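Passing Distance and Turnovers in Amateur Football: Project Report

Stirkthorpe, 23/12/2018

1. Aim

The project tested whether longer throws raise the turnover rate in amateur football, and whether field position changes the result. All plays come from one season of the Stirkthorpe league, which ended in November.

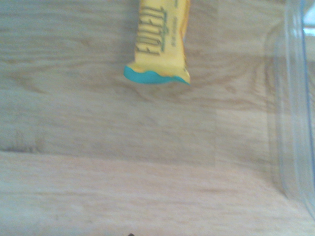
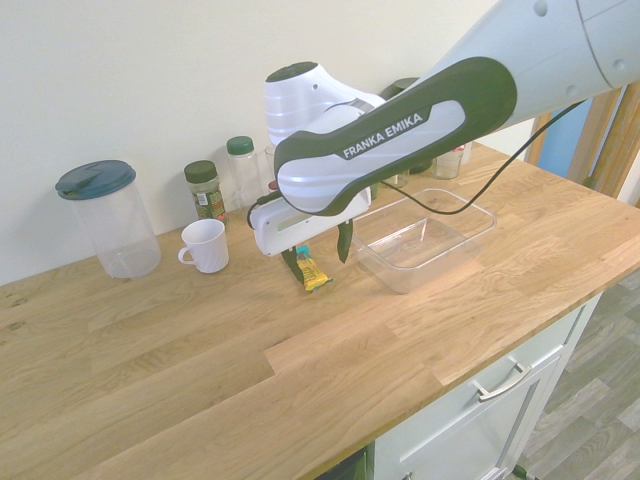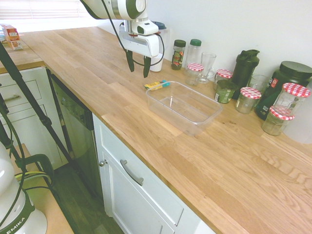

2. Data

Game sheets were obtained from three clubs: Stumach, Pravley and Lazaridis. The sheets list down, distance, yard line, play type and result. After typing them in, we had 2,785 plays. Kneel-downs, spikes and plays with no yard line were removed before this total was taken.

Throw distance is not on the sheets. It was read from game video and sorted into short, medium and long. A throw was long if the ball traveled 20 yards or more past the line of scrimmage. Two group members sorted a test set of 180 throws separately. Where they disagreed, the video was played again and the lower class was used.

3. Method

Turnover rate was defined as interceptions divided by attempts. Fumbles after a catch were left out. The field was split into 3 zones: own side to the 40, midfield, and inside the opponent's 40. Rates were worked out for each zone and each throw class, then compared with a chi-square test.

4. Results

Long throws had the highest interception rate in every zone. The gap was widest in midfield. Inside the opponent's 40 it was smaller, and the test did not separate medium from long throws there. Pravley threw long more often than the other clubs, so the test was repeated without its plays. The order of the classes stayed the same.

5. Limits

Video angle differed between home fields, and the Lazaridis footage was shot from a low stand - yard lines on the far side were hard to read. Score and time left were not used. A team that is behind late in a game throws long more often and takes more risk, and this could account for part of the midfield gap.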